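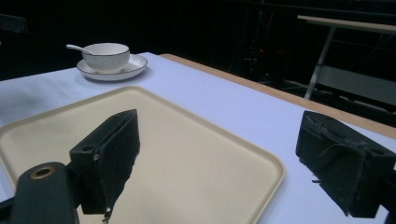
Llegamos a Tundelen a las nueve y media de la mañana, con la niebla todavía baja. La casa de muestras de Carkach ocupa la antigua escuela del pueblo, y en noviembre abre las puertas a hosteleros y a quien quiera apuntarse. La entrada es gratuita, pero hay que escribir antes.

El recorrido dura dos horas y pasa por 3 salas. La primera está dedicada a la mantelería: rollos, muestrarios y una mesa larga para comparar tejidos. Me llevé apuntadas dos referencias de algodón grueso que aguantan bien el lavado a temperatura alta, según la persona que nos atendió.

La segunda sala es la que más me interesaba, porque allí presentan la serie Vi, de vajilla blanca. La enseñan en mesas puestas con mantel claro, piezas sueltas y bastante espacio alrededor. El cuenco lleva un acanalado vertical fino por fuera y una línea oscura en el borde, que se repite en el platillo. La cuchara es también de cerámica blanca, con el mango largo, y asoma por encima del cuenco. A mí me pareció cómoda para caldos – menos para arroces, pero eso va en gustos.

Las bandejas son otra cosa. La grande, rectangular, tira a crema y tiene las esquinas redondeadas y un reborde poco alto. Es lisa y mate. Pregunté si se vendía por separado y me dijeron que sí, con un pedido mínimo de 20 unidades. Para un local pequeño como el nuestro es demasiado, así que lo dejé pendiente.

Thiện Đoàn, responsable de la serie, dio una charla breve sobre el esmaltado. Explicó que el borde oscuro se aplica a mano y que de cada 100 piezas se apartan unas cuantas por defectos en esa línea. Esas van a la tienda de Nakstead a mitad de precio.

La tercera sala, la de cristalería, la vimos deprisa porque entraba otro grupo. Para aparcar, mejor detrás del edificio; la plaza se llena pronto. El café lo tomamos fuera.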